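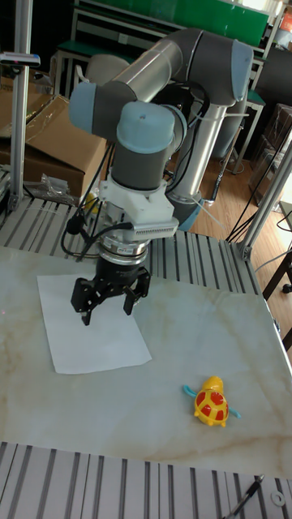 Toy turtle on the table, with a sheet of paper.

Why do turtles have shells?

Tagged: Animals > Sea Life > Ages 6 and up
Shares 416 Comments 6
Search Stuvier Kids... try "whales"

Quick one today. Turtles! Everybody knows the shell. But what is it for, what is it made of, and can a turtle climb out of it like you climb out of your coat?

Last one first. No. It can't. Cartoons get this wrong all the time. The shell is part of the turtle's skeleton, joined on to its backbone and ribs. Taking it off would be like you taking off your ribs. Ouch.

So what's it made of?

Two layers. Underneath is bone, lots of flat bits joined up tight. On top are tough plates called scutes (say it "skoots"). Scutes are made of keratin. Same stuff as your fingernails. Tap your nail. Bit like that, only thicker.

The top half of the shell has a name, the carapace. The underneath half is the plastron. Good words for showing off at tea time.

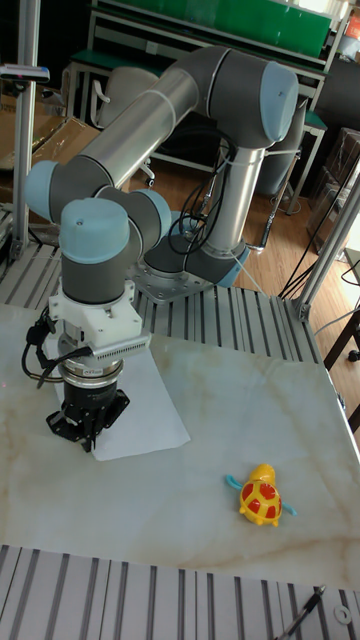 Sea turtles don't have feet like a tortoise does. They have flippers, long and flat, for pushing through water. The front ones do most of the pulling along and the back ones help with steering. Toy makers know this, so a toy sea turtle nearly always gets flippers too, even when the colours go a bit silly. Light blue flippers and a yellow head, for instance. Real ones are mostly greens, browns and greys, which makes them harder to spot in the sea. Tortoises live on land and have chunky legs, good for plodding, no good for swimmming.

And here is a thing that suprises people. A sea turtle can't pull its head and flippers right inside its shell. Lots of land tortoises can. Sea turtles have a flatter, smoother shell instead, so the water slides past and they can swim away from trouble.

Do they breathe water?

Nope. Air, same as us. They come up, take a breath, go down again. When they're resting they can stay under for hours.

What about eggs?

Laid on land. The mum crawls up the beach, usually at night, digs a hole with her back flippers, lays the eggs, covers them over and goes back to the sea. The babies dig themselves out later and head for the water. Tiny! Small enough to sit in your hand (but don't pick them up, leave them be).
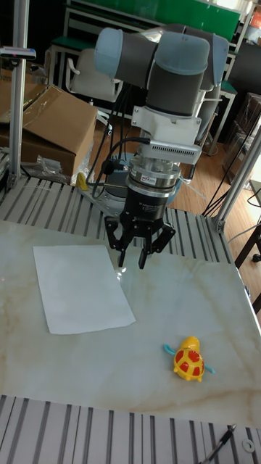 Shell patterns next. The lines on a turtle's shell are the joins where one scute meets the next, and many of the scutes have several straight sides. Count the sides on a shape with six and you've got a hexagon, same as in a honeycomb. The toy's shell has red hexagon spots on yellow, so whoever painted it had the right sort of idea. Different kinds of turtle have different patterns, and that's one way scientists tell them apart.

Have a go: draw your own turtle

You need paper, a pencil and some colours.

Draw a big oval. Add a head at one end.
Four flippers, front ones longer.
A little pointy tail.
Now fill the shell with shapes that touch each other. No gaps!
Colour it in. Real colours or silly ones, up to you.
Give it a name. Ours is called Flando.

Word box

Scute: a hard plate on the shell
Carapace: top of the shell
Plastron: bottom of the shell
Keratin: what nails, hair and scutes are made of

Next time, why crabs walk sideways.

Liked by 143 readers
More in Animals: Sea Life, Pond Life, Bugs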